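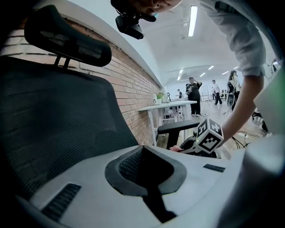

Gallgate Paper Mill open day, 2023-07-22

The mill opens to the public once a year, in July, and I had missed the last two. Entry was free but you had to book a tour slot. Mine was the second of the morning. Parking is on the grass past the weighbridge and the walk back to the gate takes a few minutes.

Our guide was Analyn Sison, who works in the finishing hall. We had earplugs and hi-vis vests, and were asked to leave bags in the office.

The tour starts at the pulper, where cotton offcuts and bought-in pulp go into the same vat. Only the smaller of the two machines was running, making a cream writing paper at 200 metres an hour. It was built by Norell and has had its drying cylinders replaced twice. The colour is checked by eye against a sample book, under a lamp at the end of the line. I'd have liked longer there, but the next group was waiting.

Finishing was the best part. Sheets are still sorted by hand, and the sorters fan each stack and pull out anything with a speck or a crease. Heavy watercolour paper, 300 gsm, is made on the other machine and we saw pallets of it wrapped for export.

Ottmar Meinecke gave a talk on watermarks in the old rag store. He had dandy rolls out on a bench, the oldest with a heron on it - the mill's first mark. The talk ran 30 minutes and was a bit hard to hear from the back.

The shop sells seconds by weight, cash only. I bought a bundle of grey card and some envelopes. Tea and scones were in the canteen. The 306 bus stops outside the gate if you don't want to drive.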